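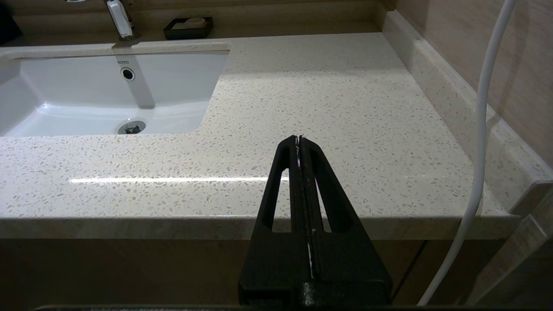 Figure 5. Sink and countertop.

Section 5: Opening a new matter and running the conflict check

This section applies to all fee earners and support staff who open client matters in Zullgate. It replaces the paper intake form. Staff in the Arnau office should continue to use the paper form until their accounts have been moved, at which point this section will apply to them as well.

Before you begin

You will need:

- The full legal name of the client and any former names
- The names of all other parties, including insurers and guarantors
- The name of the supervising partner
- A signed engagement letter, or written confirmation that one has been sent

Note: A matter number can be reserved without an engagement letter, but time cannot be recorded against it.

5.1 Creating the matter record

1. Sign in to Zullgate and select Matters, then New Matter.

2. In the Client field, type the first few letters of the client name. If the client is already on the system, select the existing record. Do not create a second record for the same client, even where the address has changed.

3. If no record appears, select Add Client and complete the required fields. Company names must be entered exactly as registered. Accented and special characters must be kept: Başaran, for example, is not to be entered as Basaran. The search tool finds both spellings.

4. Choose a practice group code. Commercial leasing matters use code 205. Employment matters use code 18. A full list is held under Help, Codes.

5. Enter the supervising partner and the responsible fee earner. These may be the same person.

6. Enter a matter description of no more than 50 characters. The description appears on every invoice and should contain nothing that the client would not wish its own accounts staff to read.

7. Select Save as Draft.

5.2 Running the conflict check

1. Open the draft matter and select Conflicts.

2. Enter each related party on a separate line. For companies, add the parent company and any directors known to you.

3. Select Run Check. Results are returned under three headings: Clear, Review and Blocked.

4. If the result is Clear, go to 5.3.

5. If the result is Review, read each match and record in the Notes box whether it concerns the same person or company. Entries such as "no issue" will be returned to the sender. Submit the matter to the conflicts desk. Matters submitted before 4 p.m. are normally answered the same day; those submitted later on a Friday will be answered on Monday.

6. If the result is Blocked, stop. Do not contact the client or the matched party. Telephone Rhys Kingi in Risk and Compliance.

CAUTION: Confidential documents must not be accepted from a prospective client until the check has been cleared. Where documents have already arrived by e-mail, do not open or forward them. Report the message to Risk and Compliance and leave it in your inbox.

CAUTION: A cleared check covers only the parties listed when it was run. If a party is added later -- a new guarantor, for instance, or a substitute defendant -- the check must be run again.

5.3 Activating the matter

1. Upload the engagement letter in PDF format.

2. Complete the client identification page. Existing clients whose identification is current will show a green tick and need no further action.

3. Select Request Activation. The supervising partner receives the request and must approve it personally. Approval may not be delegated to an assistant.

4. Once approved, the matter number is issued and the Duturance document folder is created. Allow five minutes for the folder to appear.

Note: If the folder does not appear, do not create one by hand. A manual folder will not carry the correct access rights.

5.4 Restricted matters

Matters involving members of staff, unannounced transactions or sealed proceedings must be marked Restricted before the conflict check is run. Tick the Restricted box on the draft record and list those who require access. Requests to change the list should be sent to Ataahua Sutcliffe, Records Manager, with the partner's written consent attached.

For closing and archiving a matter, see Section 6.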